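Chapter 7
Exposure and the Light Meter

7.1 What a meter measures

A camera meter measures the light that comes back from the subject. It has no way of telling whether a surface is pale and dimly lit or dark and brightly lit. All it receives is a brightness, and it is built on the assumption that the brightness in front of it should come out as a middle grey.

For many subjects this works well. A street, a garden or a group of people in ordinary clothes contains a mixture of light and dark tones, and the average falls close to what the meter expects. Trouble begins when one tone takes up most of the view. A snowy field comes out dull and grey. A black dog on a dark sofa comes out too pale, and its coat looks dusty.

The same applies indoors. A large white wall behind a dark subject will pull the reading towards underexposure, and the more wall there is, the stronger the pull.

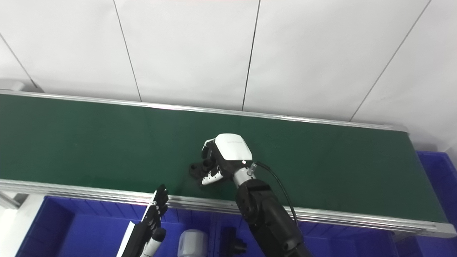

Gwenllian Sayce objects that beginners are taught to distrust the meter too early. In her view a student should shoot 36 frames at the metered setting, with no correction at all, and look at the results side by side before touching the compensation dial. The errors then form a pattern, and the pattern is easier to remember than a rule. We have followed her suggestion in Exercise 7A at the end of this chapter.

7.2 Metering patterns

Most cameras offer three patterns. The names vary between makers, but the principles are the same.

Evaluative metering divides the view into zones and compares them. It usually gives extra weight to the zone under the active focus point. It is the default on nearly all modern cameras and suits general work.

Centre-weighted metering reads the whole view but counts the middle more heavily. It takes no notice of where the focus point is. Its errors are easy to predict, and for that reason some photographers prefer it.

Spot metering reads a small circle, often between one and five per cent of the view. It is useful when the subject is small and the background is much lighter or darker. The circle must be placed with care. A spot reading from a black object, used without correction, will make that object grey and the background much too bright.
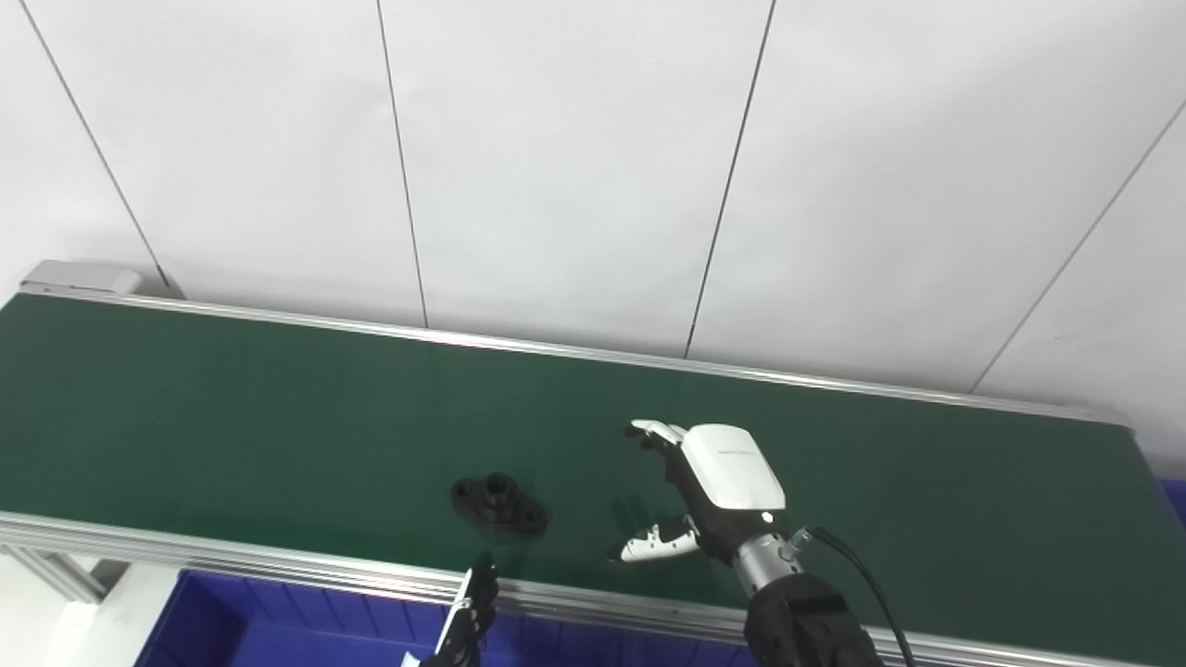

7.3 Exposure compensation

Compensation tells the camera to give more or less light than the meter suggests. It is marked in stops, usually in steps of one third. One full stop doubles or halves the exposure.

The direction confuses many students at first. Pale subjects need plus compensation and dark subjects need minus. For a view that is mostly white, start at plus one and check the histogram. If the right-hand edge is still well clear of the end, add another third and try again.

In manual mode with a fixed ISO, the compensation dial may do nothing, or may only shift the zero point on the meter scale. Check your own camera's handbook. The shutter speed, aperture or ISO must then be changed directly.

Before going on to 7.4, set your camera to ISO 700 or the nearest value it allows, and find the controls for metering pattern and compensation without looking at the back screen. You will need both in Exercise 7A.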